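Koppel Community Kitchen
Progress report to the Zondero Fund, second period, ending April
Prepared by Fiachra Geraghty, project lead

Dear all,

You asked for a shorter report this time. I have taken out the section on our values, which have not changed.

Enrollment. We ended the period with 279 people signed up for the evening cooking classes and 168 who finished a full course. The gap is mostly people who came for the bread session, got their bread, and considered the matter closed. We have moved bread to the final week.

Classes. We ran six courses, two of them in Spanish. The budget cooking course filled up first, as usual. The course on pickling drew a small and very intense group who have asked for a sequel. I told them I would raise it with you, and I have now raised it.

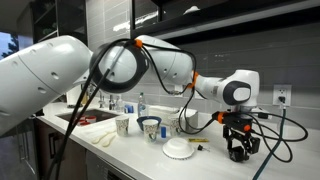 Equipment. The Plurken ovens arrived in February, and the doors for the Plurken ovens arrived in March. In between we taught soups. The supplier has knocked the delivery fee off the bill, and we would like to move that money to the knife budget if you have no objection. Our knives are now at the stage where students bring their own and pretend they forgot to take them out of the bag.

Supplies. Switching the dry goods order to Pemumex brought the cost per student down a little. It also brought us far more lentils than we ordered, and Pemumex does not want them back. Every course since then has had a lentil week. Feedback on lentil week was "fine."
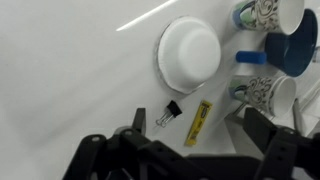 An upturned white bowl on a white tabletop.

Staffing. Our second instructor went down to part time in March, so I covered the early sessions myself. Attendance held up, though I would not read too much into the comment cards that ask when she is coming back. We have a good candidate for the open hours and hope to have the paperwork done before summer.

Spending. We are slightly under on wages and slightly over on dish soap. The full table is attached, with the correct totals this time.

Next period:
Finish hiring for the open hours
Replace the knives, pending your answer
Run the pickling sequel, also pending
Use up the lentils

If you would like to visit, classes start at 6 p.m. Please eat beforehand if it is lentil week.

Fiachra Geraghty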